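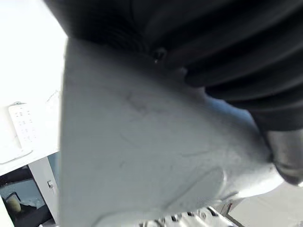
White housing, scuff marks on the face

Ticket: Terrace drainage, floor 14, Prevmont office tower
Opened by: Kuo-hua Tai, building operations
Status: Reopened Oct 24, 2022

Dasach closed this again as "drain cleared, tested OK." I don't buy it. It's the third time that drain has been cleared and the tenant still reports water at the terrace door after every hard rain. Their test was 34 gallons from a hose. That isn't a storm.

Asked for the slope survey from January. Got a one-page summary saying the pavers are within tolerance, with no readings attached. 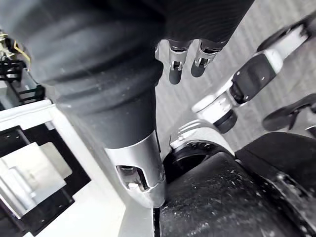 Hervé Besnard from Ekside replied that the planter irrigation is to blame. Maybe - but we shut it off for 84 hours and the moisture reading at the sill didn't move. He now wants to replace the door gasket. Fine, but I'm not signing off on that as the fix.

Next: lift the pavers along the door and flood test with 100 gallons, with me present. Do not close until I've seen the readings.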